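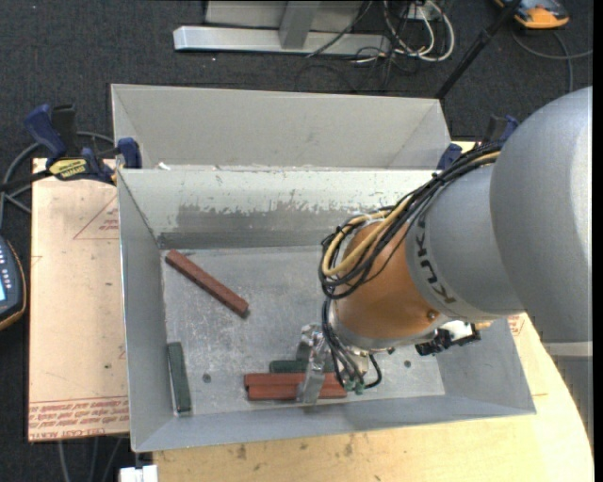
Notizen zum Vortrag «Lohn oder Zeit? Schichtmodelle in kleinen Betrieben»
Gion Haslinger, 4. Februar 2018

Folie 1, Einstieg
Kurz begrüssen, Dank an die Gastgeber. Fragen bitte gleich stellen und nicht sammeln. Handzeichen: Wer arbeitet im Betrieb mit Zweischicht, wer mit Dreischicht? Antwort abwarten, dann weiter.

Folie 2, Ausgangslage Prekon
80 Beschäftigte, Zulieferer, seit Jahren Dreischicht mit wöchentlichem Wechsel. Rückwärts rotierend, also Nacht, Spät, Früh. Wurde nie beschlossen, war einfach immer so. Hohe Krankmeldungen in der Nachtwoche, Nachwuchs schwer zu finden. Die Personalabteilung wollte zuerst nur die Zulage erhöhen.

Folie 3, Die Umfrage
Frage an die Belegschaft: mehr Zulage oder mehr freie Tage am Stück? Die Jüngeren wählten überwiegend die Tage, bei den Älteren war es gemischt. Wer ein Haus abzahlt, will das Geld. Hier nicht zu lange bleiben, die Auswertung steht im Handout.

Folie 4, Neuer Plan
Vorwärts rotierend, kurze Blöcke: zwei Früh, zwei Spät, zwei Nacht, dann vier frei. Plan an der Tafel einmal durchspielen. Erfahrungsgemäss kommt jetzt die Frage nach den Wochenenden. Antwort: weniger ganze Wochenenden, dafür mehr freie Werktage. Für Eltern mit Schulkindern ein echter Nachteil, offen sagen.

Folie 5, Kosten
Einmalig 3000 Franken für die Umstellung der Zeiterfassung auf Kivix, dazu 2000 Franken für die Schulung der Schichtleiter. Die Nachtzulage bleibt unverändert. Interne Stunden sind nicht eingerechnet, das nachreichen, falls jemand fragt.

Folie 6, Was schlecht lief
Übergabe zwischen Spät und Nacht. Zehn Minuten waren zu knapp, jetzt sind es zwanzig, bezahlt. Tauschbörse auf Papier war nach einem Monat unlesbar. Fahrgemeinschaften sind auseinandergefallen, daran hatten wir nicht gedacht.

Folie 7, Vergleich Trurel
Nur zeigen, wenn noch Zeit ist. Dort feste Nachtschicht mit Freiwilligen. Funktioniert, solange sich genug Leute melden.

Folie 8, Nächste Schritte
Zweite Befragung im Juni, gleicher Fragebogen. Handouts liegen am Ausgang, 100 Stück. Mailadresse stehen lassen, Diskussion eröffnen.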